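February 28, 2026

Well, I finally made it to the open day at Letiter, after Cúc had been on at me since October to come and see what she does all day. I got lost twice in the car park and still had time for a cup of tea, and then in we all went, more than 11 of us squeezed along one wall trying to keep our elbows in.

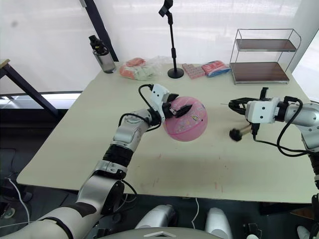

Sointu Lehtinen

I'd expected something grand and noisy, I suppose, and what I remember best is a pink ball with cartoon stickers, held up over a table in a white gripper as gently as you'd hold an egg! The other arm had its black fingers partly open, pointing towards it. Bình asked a great many questions about motors (of course he did) and I mostly just watched. Must ring Cúc tomorrow and thank her properly, and give back her umbrella.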